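NOTA DE PRENSA
Kirell amplía la distribución de su suero antiescorpiónico a los centros de salud rurales

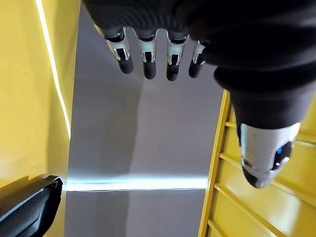 Mano robótica con cubierta textil de color oscuro y yemas negras. Imagen: Kirell.

Para difusión inmediata. Se ruega citar la fuente.

Kirell, laboratorio dedicado a los sueros de origen equino, empieza en diciembre el reparto de su preparado contra la picadura de escorpión en consultorios rurales. Hasta ahora solo hospitales. El producto se llama Fasance. Viales liofilizados, caja de 3, con el disolvente aparte.

Primera entrega: 329 cajas. La segunda, 400, sale en cuanto se cierre el control de lote. El transporte lo lleva Kan, que ya cubría la ruta hospitalaria y que ha sumado paradas en los valles del interior.

El problema es de distancia. Un niño picado de noche en un pueblo de montaña puede tardar horas en llegar a un hospital con suero, y en los pequeños el cuadro avanza deprisa: salivación, agitación, vómitos, dificultad para respirar. En adultos sanos muchas picaduras se quedan en dolor local y no precisan suero. La indicación la decide siempre el médico, según el grado.

Fasance se presenta en polvo y aguanta sin nevera en las condiciones que marca la ficha técnica. Para consultorios con cortes de luz, un dato importante. Una vez reconstituido se usa enseguida; lo que sobre se desecha. No se guarda el vial abierto.

Formación del personal
Cada consultorio recibe, antes que las cajas, una sesión práctica. Reconstitución, vía intravenosa, vigilancia posterior. También manejo de la reacción alérgica: adrenalina preparada antes de empezar, y paciente en observación. El material lo ha preparado Goltuvus, empresa de formación sanitaria, e incluye una lámina para la pared y una hoja de registro de casos. Hay plaza para 300 profesionales en esta primera ronda. Inscripción abierta hasta el viernes a las 14:00, por medio de la direccion de cada centro.

La hoja de registro es obligatoria. Hora de la picadura, hora de llegada, edad, síntomas, viales usados, reacción sí o no. Sin hoja no hay reposición. Kirell publicará los datos agregados, sin nombres, al cierre de la campaña.

Qué hacer ante una picadura
Lavar con agua y jabón. Mantener a la persona tranquila y en reposo. Quitar anillos y pulseras si la picadura es en la mano. Frío local con un paño, nunca hielo directo. No cortar, no chupar, no hacer torniquete. Ir al centro más cercano, sobre todo si es un niño, una embarazada o alguien con enfermedad del corazón. No hace falta llevar el escorpión. Si alguien puede fotografiarlo sin riesgo, bien.

En casa: sacudir el calzado, separar las camas de la pared, no andar descalzo de noche, retirar escombro y leña de junto a la puerta.

El listado de consultorios con existencias se actualizará cada semana en la web de Kirell. Los hospitales mantienen su cupo habitual, no hay cambios en los pedidos de de urgencia.

Sobre Kirell
Laboratorio de sueros y antivenenos. Cuadra propia, planta de purificación y control de calidad en las mismas instalaciones.

Contacto para medios
Gabinete de prensa de Kirell. Atención de 9:00 a 14:00. Fotografías en alta resolución y ficha técnica de Fasance, a petición.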